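3 min read

Amissah Walks Opens Old-Quarter Day Tours in Skellenberg

SKELLENBERG, May 29, 2018. Amissah Walks, the small walking-tour company that has been showing visitors the harbor side of Skellenberg for five years, is delighted to announce a new full-day tour of the old quarter, with lunch, a ferry ride and plenty of time to sit down along the way.

The new tour sets out each morning from the fountain on Ekham Square and takes in 12 stops before dinnertime, among them the covered market, the rope makers' lane, the tile museum and the little bakery by the north gate whose almond rolls have been selling out before noon for as long as any of our guides can remember. Groups are kept to 18 guests, so everyone can hear the stories and still have room to wander over to a shop window that catches the eye.

"We kept meeting people who had one day here and spent half of it looking at a map," said Dineo Zwane, founder of Amissah Walks. "I wanted them to have the kind of day I'd plan for my own cousins, with a good long lunch in the middle of it and a boat at the end!"

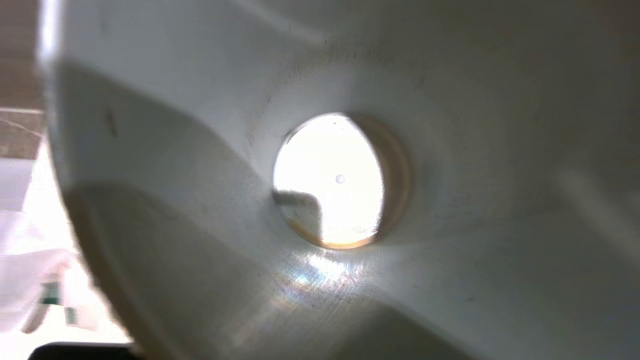

Lunch is served in the courtyard of the Arkimeo guesthouse, where chef Zaid Shboul puts out grilled fish, flatbread and whatever the market had that morning (vegetarian plates are happily made for anyone who mentions it when booking). Afterward the group strolls downhill to the river landing for the ferry across to the west bank, and the light over the rooftops at that hour is well worth carrying a camera for.

The route was put together over the winter by senior guide Munther Awwad, who grew up three streets from the square and knows which doors to knock on. It is mostly level, with one flight of steps at the north gate, and guests who would like to skip the steps can meet the group at the bakery instead.

Tours run daily through December. Children under 12 walk free with an adult, and the ferry fare, museum entry and lunch are all part of the ticket. Reservations can be made at the Amissah Walks desk on Ekham Square or through most Skellenberg hotels.

Press contact: Majdi Bataineh, Amissah Walks, Ekham Square, Skellenberg

18 shares | 3 comments

Related
Evening Ferries Return to the West Bank
Where to Find Breakfast Near Ekham Square
Tile Museum Extends Its Summer Hours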